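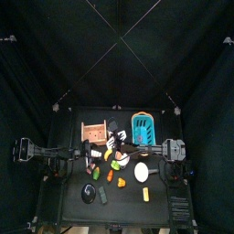
Okay, so this talk is about fingertips. I know the title says gripper comparison, and we'll get to the controller too, but most of what I learned came down to the last inch of the arm. Leave this slide up while people find seats. Then point at the round black plate, lower left, and ask the room how they'd like to find a black plate on a black table with a cheap camera. (Give them a second, somebody always has an opinion!) The toy food is much kinder to us. Banana, carrot, corn, all bright, all easy to find, and the trouble starts when you try to hold on to them.

Quick background, keep it short. We run the Zullura arms in pairs and we'd been using the fingers they shipped with for ages. Then Settimio Serra came back from Flalstead with a bag of Nisine fingers and asked if I wanted to try them. Of course I did. Say thanks to Settimio here, he's probably in the second row.

How we ran it: same arms, same Shokri controller, same toys, one person driving the whole time (me). 80 picks with the old fingers, 80 with the Nisine set. A pick counts if the thing comes up, stays up, and gets set down where I meant to put it. Dropping it in the right place by luck does not count, and yes, I was tempted.

Numbers slide. Old fingers missed 16, Nisine missed 9. Don't oversell this. I was getting better at driving as the days went on, and I did the old fingers first, which is a dumb order and I'd mix them up if I did it again. If someone asks about significance, just say that.

Where the misses were is more fun than the totals. Round things rolled. Flat things were worse, because you come straight down on a plate and the tips hit the table before they get under the rim. With the old fingers I'd end up shoving the plate along until it ran into something. The Nisine tips are thinner at the end so they slide under sooner, but they also bend, and when they bend the force reading goes all over the place.

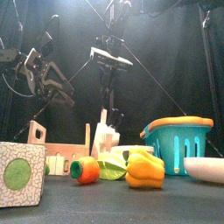 Left gripper open, center one pointing straight down at the white piece.

Talk about approach angle on this one. The center arm is coming in vertical, which I like for tall stuff and hate for anything low, like that lime half in front. Mention the cutouts in the fingers on the left. People ask whether a frame shape like that is stiff enough, and my answer is "for toys, sure." I would not lift a full can of soup with it and I haven't tried.

Also point out the basket with the orange rim. Putting things into it sounds like the easy part, right? But the wrist has to clear the rim on the way in AND on the way out, and if you open too wide while you're still inside, the fingers catch the wall. I started opening only partway and my life got a lot better.

Controller bit, if there's time. The Shokri box has a soft close setting and I left it at 4 for everything. Around the middle of the old set I wanted badly to turn it up and I didn't, so at least that part is clean. It does feel a little mushy. Settimio likes it that way and we've agreed to disagree.

Skip the cable slide if I'm running over. Short version is watch your cables, they get into everything, tape them down further back than you think you need to.

What's next: rerun in September with the order shuffled and somebody other than me driving. If anyone has rubbery pads they swear by, come find me afterward, I'll trade you a set of old fingers for them.

Questions. Repeat each one into the mic!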